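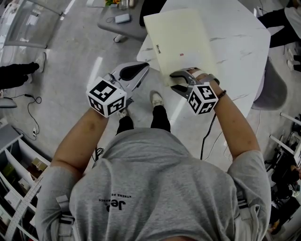

Section 3: Placing and starting your Coltix mesh kit

By now you have unpacked the main station and the two satellites and charged nothing, plugged in nothing and worried about nothing. Good! This section takes you from a pile of parts to working Wi-Fi in every room you care about, and most people find it's the fun part. Walking into a back room that never had a signal and watching a video start right up is a great feeling.

Have these nearby before you begin:

Main station (the one with the yellow port on the back)
Two satellites
Three power adapters, all the same
The short network cable
A phone or tablet with the Coltix Home app installed
The setup card with your starter password

Choosing a spot for the main station

1. Find your modem. The main station connects to it by cable, so this is your starting point. The cable in the box is short, but you can use any standard network cable up to 50 feet long if you'd like more freedom.

2. Pick an open spot close to the center of the area you want to cover. A shelf or a tabletop at waist height or higher works very well. Closets, TV cabinets and the floor are all poor choices.

3. Stand the station upright on its rubber foot, with the vents clear on both sides.

4. Keep it away from microwave ovens, fish tanks, large mirrors and baby monitors.
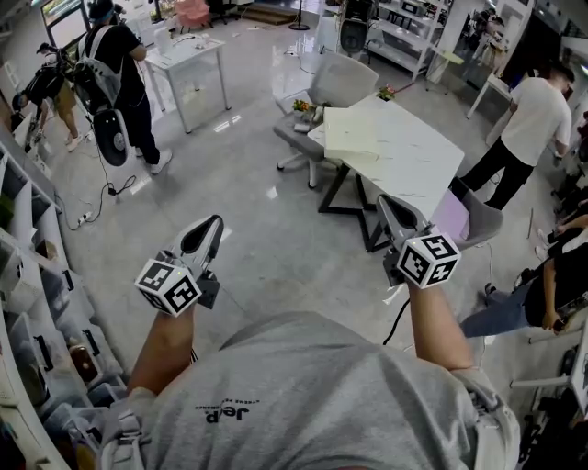

Table in the middle of the room: marble-patterned top, black metal legs.

Note: One station covers up to 500 square feet with strong signal through ordinary interior walls. Brick, concrete and tile will cut that down, so give those rooms a satellite of their own.

CAUTION: Do not run the station where the air gets warmer than 86 degrees F. Attics, sunny window sills and the tops of refrigerators are common trouble spots. If the station gets too warm it will slow itself down, and the light will blink red until it cools.

Starting the main station

1. Unplug the modem from power and wait one full minute. If your modem has a backup battery, take that out too.

2. Connect one end of the network cable to the modem and the other to the yellow port on the station.

3. Plug the modem back in. Let it finish starting up before you go on. Have a snack, some modems are slow.

4. Plug in the station. The light turns white and then starts to pulse blue, which tells you it's ready to meet your phone.

5. Open the app and tap Add a Kit. Allow Bluetooth when the app asks.

6. Enter the starter password from your setup card. Capital letters matter.

7. Choose a network name and a new password. Here is our favorite shortcut: use the exact same name and password as your old Wi-Fi, and your phones, printers and TVs should join again without any help from you!

8. Wait for the light to turn solid blue. The app may install an update at this stage. Leave everything plugged in until it finishes, even if the light goes dark for a while.

Note: If you kept your old network name, turn off Wi-Fi on the old router before step 8. Two networks with one name make for a very confused printer.

Adding the satellites

1. Plug in the first satellite in the same room as the main station. Yes, the same room. You will move it later.

2. In the app, tap Add Satellite and follow the prompts. When the light turns solid blue, the two have paired.

3. Unplug the satellite and carry it to a spot halfway between the main station and the room with weak signal. Halfway is the magic word here. A satellite placed inside the dead spot has nothing good to pass along.

4. Plug it in again and check the light.

Blue: great connection, leave it right there.
Yellow: it works, but try moving it closer to the main station.
Red: too far away or blocked.

5. Repeat for the second satellite. It can link to the first one or straight to the main station, and the kit sorts that out by itself.

CAUTION: Use only the adapters supplied with the kit. Satellites are for indoor use and should not be plugged in near a sink or tub.

Trying it out

Take your phone for a walk! Open the app, tap Signal Walk, and go slowly from room to room. The map fills in as you move, and you can pause by a favorite chair or desk to see how it scores. Moving a satellite by just a foot or two can bring up a whole room, so it's well worth playing with for a few minutes.

If a room still scores low, turn the satellite so its Coltix logo faces that room, then walk through again with any doors in their usual position.

Older devices that refuse to join often need the 2.4 GHz band. Go to Settings, then Guests and Gadgets, and turn on Gadget Mode for 3 minutes while you connect them. It switches off by itself when the time is up.

To set up a guest network, continue to Section 4.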